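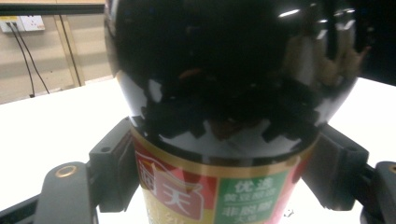
Louro gripper, both pads on the soy sauce bottle, white bench.

November 2018

Carried on with the hand-held version of Louro. Pads are at the steeper angle Arnaldo Aguiar wanted. The old flat ones touched along one edge only and chewed up labels.

Bottle test: 20 lifts, slow, straight up and back down. 12 clean, 7 with a bit of twist, one dropped onto the foam. The twist is always the same way, so I suspect the left finger closes first. Swapped the fingers over and it got less, didn't go away.

Brass inserts in the outer arms are holding well. Set them with the iron at the lowest setting that would move them. One went in slightly crooked, left it.

Glossy black is a pain for the camera. The shoulder of the bottle picks up half the workshop and the edge finder in Rostivau jumps about. It does better on the label, the gold band especially. Try cropping to the label before changing any code.

To do:
Shim the left finger, 2 washers to start
Reprint the pads with ribs
Ask Arnaldo for the Revmont spring catalogue back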